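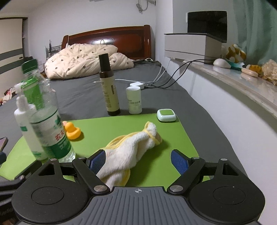
WESTWOOD, May: Pakivden, the home storage and bedding company, is opening a room-by-room tidying service for people who live, sleep and work in one small bedroom. The service is called Cillum and will be offered first to renters in Westwood.

Cillum grew out of a survey of 423 tenants carried out by the company over the winter. Of those who answered, 58 percent said their bed was the place where most of their things ended up during the day. Towels, water bottles, lotion, phones and charging cables were named most often. Clothes came lower on the list than the company had expected.

"People told us they had a wardrobe and they used it," said Ferdinand Auer, who runs home services at Pakivden. "What they didn't have was a spot for the small things they reach for morning and night. Those go on the bed, and at bedtime they go on the floor or the windowsill."

A Cillum visit takes roughly 2 hours. One worker comes to the home and goes through the bedroom with the tenant, starting at the bed. Everything on the sheet is moved to a washable mat and sorted into items for the bathroom, items for the kitchen and items that stay. Towels are folded or sent to the wash. Pump bottles and jars are wiped down and stood together on a tray. Chargers and adapters are unplugged, untangled and tied, and the tenant decides which ones are needed next to the bed.

The bed is made last. Duvets are shaken out and laid flat, and the headboard is dusted, including any carving. Windowsills beside the bed are cleared and wiped. Power strips are checked for loose plugs but are not moved or rewired.

The company will not throw anything away without the tenant's say. Toys, keepsakes and odds and ends go back where the tenant wants them, and a rubber duck has the same standing as a phone.

Storage pieces are sold separately, and no one is required to buy them. The first set has been made with Munteanu, a maker of wire racks and shelf inserts, and is meant for narrow gaps between a bed and a wall. It includes a tall rack, a bottle tray and a cable box with a lid. All of the pieces stand on their own, so tenants do not need to drill into the walls.

"Most of our customers can't put up a shelf, and many of them will move again within a year," said Annatjie Ngcobo, product lead for the set. "We made pieces that can be carried down the stairs by one person."

Pakivden has trained 12 workers for the Westwood launch. Visits can be booked for mornings from 8 a.m. and for early evenings until 7 p.m. Tenants who share a bedroom may book together at the price of a single visit. Bookings are taken at the Pakivden store in Westwood or by phone during store hours.

Press questions should be sent to the Pakivden home services office, attention Ferdinand Auer.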